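Robotics club, December: sorting the round table

Posted by Dymphna Cullinane
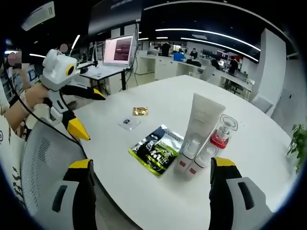 Toiletries and a snack bag on the round table, with two grippers reaching in.

We are halfway through the winter project and I said I would write up where it stands, mostly so the people who joined late can catch up.

The project is called Zustik. The task sounds small: take a table with mixed items on it and sort them into toiletries and everything else, using two grippers. Each gripper is held by hand while we record, and the recordings are what we train on. The club is doing the recording in the evenings, after 6, and the training runs overnight on the machine Dönmez lent us.

So far we have 1,835 recordings. Of those, 1,057 passed the check and went into the training set. Most of the rest were thrown out for dull reasons. Someone started before the recording was running, or a gripper pointed away from the table for too long and lost its place. There were 176 that I marked as "maybe" and have not gone back to. If anyone has a free hour, that folder needs a second pair of eyes.

The items matter more than I expected. A tall squeeze tube standing on its cap is easy to see and easy to knock over. If you come in from the side with one finger ahead of the other, it goes down, and then you are recording a different task. I have asked everyone to line up both fingers before closing. Small bottles lying on their sides are harder, as they roll when touched. The best method we have is to come straight down over the middle and close slowly.

Clear things are the worst. The glass bottle and the little clear packet give the model trouble, and in the last test it went for the wrong spot on the packet every time. Foil is not much better. The snack bag changes shape when you pinch it and the shine moves as you move. Talent, the other team in our bracket, left shiny items out of their set. I would like to keep ours in, even if the score is lower for a while.

A few rules for new people:

Keep your free hand off the table once recording starts.
Watch your cable. Let it hang down on your own side.
Move one item at a time and let go fully before you move on.
If you drop something, finish the recording anyway and write "drop" in the log.
Change the layout after every 3 recordings. We had a long stretch where the tube was in the same place and the model learned the place.

That last one cost us most of a week. I should have caught it sooner, and the check script now warns you if the starting layout repeats.

The Kesora round is next, and they bring their own items, so we will not know what is on the table until we get there. Between now and then I want more recordings with things we have never used. Bring whatever you have in your bag or your bathroom cabinet, closed tightly please. Put your initials on the bottom if you want it back.

The log sheet is in the shared folder under Zustik, second tab.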